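The Table by the Socket: On Charging in Shared Rooms
An opinion from the Flondmont Reading Rooms
by Inese Kairys

When the Reading Rooms reopened in August, the governing board received more letters about the charging of telephones than about the opening hours, the heating and the catalogue together. I have been asked to set out my own view before the board meets to settle its policy. It is a personal view, though it has been formed over several years of managing rooms that were built before anyone thought of carrying a battery in a coat pocket.

My position is that a shared room should provide a proper place for charging, that the place should be a table, and that the cable should belong to the table. I would add that the cable should be no longer than the work requires. Each part of that is disputed by somebody, and I shall take the objections in turn.

The first objection is that an institution has no business supplying power to private devices. It was a reasonable argument once. Members now renew their loans, receive notices from the Rooms and show their membership cards on the same telephone. We asked them to do so. Having moved so much of our own correspondence onto the device, we can hardly treat its battery as a private indulgence, in the way we might treat a sandwich or a newspaper brought in from outside.

The second objection concerns appearance. A power strip on a table is not a handsome thing, and a length of black cable lying over a wooden top does nothing for a room whose furniture was chosen with care. I accept this. The alternative, however, is the arrangement we had before, in which members crouched beside the skirting board and left their telephones on the floor behind a chair.
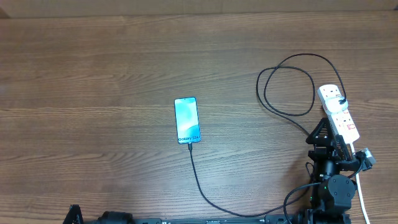
A strip that stands in plain view can be inspected in plain view. If a switch is faulty, it will be noticed on the day. If an adapter has been left plugged in, the person closing the room will find it without getting down on hands and knees. I have come to regard the visible strip as a modest safety measure, and I would not agree to have it fixed to the underside of the table, as the original drawings from Surnimow proposed. Their drawings were elegant, and they would have given us a row of sockets that only a child could reach.

There is also the matter of the surface itself. The Rooms hold 1,021 members, and in a busy week a large share of them pass through the ground floor. A telephone laid face up on a clear tabletop is seldom forgotten. One that has been set on a windowsill, or between two books, or on top of a bag, is forgotten daily, and the front desk keeps a drawer for the results. I should therefore like the charging table to be kept for charging and for nothing else. Coats, cups and returned volumes have their own places. The grain of the wood ought to be visible between one device and the next.

The question of who provides the cable has been the most contested. At present members bring their own, and the effect is that every cable in the building is of a different length and most are too long. Surplus cable does not lie still. It gathers into loops, the loops catch on sleeves and the corners of books, and a telephone that was in the middle of the table when its owner sat down is near the edge by the time its owner stands up. I have proposed that the Rooms buy a set of short leads and keep them at the table.

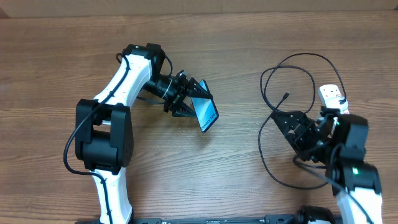 Mārtiņš Dambrauskienė disagrees, and wrote to the board at some length to say so. A short lead, in his words, "makes the reader the servant of the socket". He holds that a person who is waiting for an urgent call must be able to lift the telephone, look at it and answer it without unplugging, and that a cable long enough to allow this is a matter of ordinary courtesy. He would sooner see the slack properly managed than see it removed.

I have thought about this letter a good deal, and I believe he is partly right. A telephone is picked up, turned over, tilted to the light and put back many times in an hour, even by people who have come to read. A lead that permits none of this will simply be pulled out, and repeated pulling is hard on the connector. Where I part from him is on the amount of slack that the habit needs. Enough to lift the device from the table to the eye is plenty. Anything beyond that is kept for the sake of people who wish to charge at one table and sit at another, and this is exactly the practice that the policy should bring to an end.

It has been suggested that we avoid the question by buying enclosed charging lockers. We obtained a price from Wurkex and looked carefully at the Schouten reading hall, where such lockers are in use. They are well made. They also take a telephone away from its owner, who then returns every few minutes to see how it is getting on. The result is more movement in the room and more noise at the door. A plain table permits a reader to glance across and be satisfied.

I would make one further request, which concerns glass. The modern telephone is, on its face, a sheet of glass, and it shows every mark of the hand. Members at the charging table often take the opportunity to wipe the screen, and I see no harm in it. I would ask only that sprays be kept away from the power strip and that a dry cloth be used.
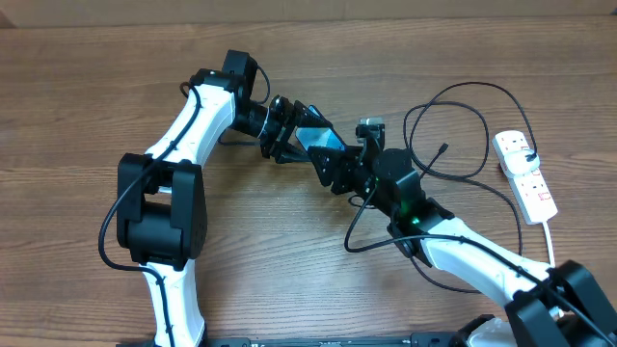 A glassy blue panel, catching the light over the table.

As to the conduct of the table, I recommend a short notice in large type. Devices are to be placed flat, with the lead running towards the near side. Spare cable is to be drawn into a loose coil and laid clear of the reading area – loose, and never wound tightly round the adapter, a habit that strains the wire where it meets the plug. No device is to stay longer than is needed, and none is to be left overnight. A member who finds all the places taken may ask at the desk, and may not unplug another person's telephone in order to make room.

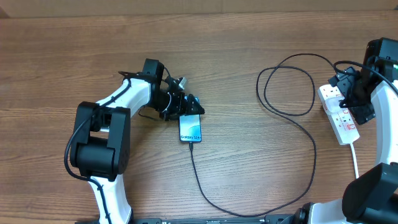
A Samsung Galaxy S24+ on charge, with the spare cable in loose loops.

The cost of all this is slight. Short leads and one good strip come to 200 for the ground floor, a sum that the furnishing budget can bear without difficulty. The larger expense is in attention. Somebody must look the table over at closing time, switch off the strip and coil whatever has been left uncoiled, and that duty should be written into the evening list and given the 15 minutes it will need with the other closing tasks.

The board will consider the proposal on Sat 16 March. Members who wish to comment should write to Rūta Rozīte at the front desk before then, stating which room they use most often.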